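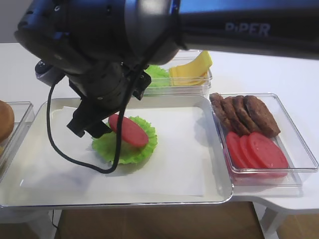

Home Contents Random article Log in

Household chore robots

Household chore robots are machines meant to do everyday work in homes, kitchens and small shops: folding, wiping, sorting, putting food together. As of the last edit (May) none does the full range without a person nearby. Single chores, yes, some of them.

Food assembly

A common test chore. Stacking a burger or sandwich looks easy and isn't. Lettuce bends and tears, tomato slices slide and stick to each other, cheese squares come off the stack two at a time. Patties overlap. Most setups use one arm with a two-finger gripper, ingredients in open containers, a tray to build on. Cables can get in the way, often left out of write-ups.

In the Jiliveck trial, run by Rozália Gulyás, an arm tried 103 sandwiches and finished 60 with no help. Most failures were at the tomato step. A person took almost 10 minutes to reset after a bad one, wich the published times leave out.

Laundry and dishes

Towels are mostly solved, if flat. Shirts less so. Sengar sold a folding unit for 6 months then withdrew it, reasons not given. Dish loading works with known plates in a known rack, glasses still break.

Shop floor

Further along. Parts are the same every time, lighting is fixed. The Dikville packing line runs arms overnight, one worker on call. Nunik makes a similar cell for bakeries.

Criticism

Balthasar Sutter argues that demo videos hide the setup work, and that speed should be counted from dirty kitchen to clean kitchen. Gulyás disagrees in part, says narrow tests are still usefull.

See also: Gripper, Meal assembly, Dishwasher

We use cookies to remember your settings. Accept / Manage

Contact us | Terms | Back to top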